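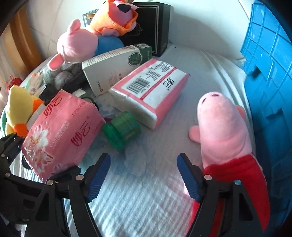

Plush toys, tissue packs and small boxes on a ribbed white sheet, with a pink pig in red fleece at the right.

Tub sort

From the Cluvov Household Wiki
Last edited May 17, 2025

A tub sort (also called a bed tip, a one-bin tidy or, at my mum's place, "doing the tub") is a way of tidying up small household odds and ends with one bed and one big plastic storage tub. Everything gets spread across the bed, and whatever you're keeping goes into the tub. I've written most of this entry myself, so apologies if it leans a bit towards how we do it at home. Please add your own bits on the talk page!

Name and background

I can't find a proper origin for the term. The oldest mention I know of on this wiki is a September post by Oluwatosin Garba, who was clearing out a linen cupboard in a rental and asked whether a tub sort was meant to start with the tub full or empty. That thread ran to 67 replies and never settled it (I'm firmly in the empty camp). Some members say "bin sort", but round here the bin is where the rubbish goes, and I once had a whole family conversation at cross purposes over it, so I've stuck with tub for the title.

The surface

A bed is the usual choice because it's big and at a kind height for your back. A double gives you plenty of room. Strip the doona off first and leave a plain fitted sheet, preferably in a pale colour, or you'll be hunting for hair ties in a floral pattern until dinner. A finely ribbed sheet is lovely for this as boxes don't slide about on it much, though crumbs do get into the ribs. I've done it on a rug too, and my knees were cross with me for days.

What turns up

Soft toys, mostly. Every tub sort I've ever done has been half soft toys, and the ones in clothes take up twice the space of the ones without (a stuffed pig in a fleece top is not a small item, whatever it looked like in the shop). Then there are tissue packs, the plastic-wrapped sort, which seem to breed in the bottom of wardrobes. After that come the little cartons: toiletries, plasters, tea, things bought on special and forgotten. Brushes turn up as well, and there's always one box that has to be opened before anyone will say what's in it.

Choosing a tub

Rigid plastic is the standard. Mine is a Gorkider, one of the deep ones, and I've also had a Rorkska that cracked at a corner after I used it as a step (my own silly fault). Sizes on the label are in litres and mean very little once toys are involved. Ribbed walls hold their shape better when the tub's full, and blue is oddly hard to avoid, at least at our local shop. Look for decent handholds if you'll be carrying it down a hallway.

Packing order

There are two schools of thought. The first puts boxes on the bottom in a flat layer, with toys over the top to fill the corners. The second, which members call the Carvalho method after the user who wrote it up, drops everything in as it comes to hand and gives the tub one good shake at the end. I started out with the first and have drifted to the second over the years. 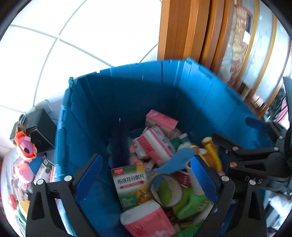
The trouble with drifting is that the big cartons end up on a slant and everything small slides down beside them. You can live with that if the tub's going straight to the next room. For anything that'll sit in the garage over winter I still go back and lay the long boxes flat, tuck the tissue packs down the sides where they can squash a bit, and stand brushes up so the bristles aren't bent. Soft toys go in last, face up if there's a child watching.

Keep tissues away from anything that might leak! I lost a full pack to a bottle of hand cream once, and the toys in that tub smelled of almonds until well after Christmas.

Variations

The two-person version has one of you reaching across the bed and the other minding the tub, and it goes much faster provided you don't both stop to read old packaging. Some families do a keep tub and an op shop tub side by side. There's also the reverse sort, where you tip a packed tub back out to find one thing, and I suspect that's the most common kind of all.

See also

Linen cupboard
Soft toy storage
Doona wrangling
Garage shelving, 79 member tips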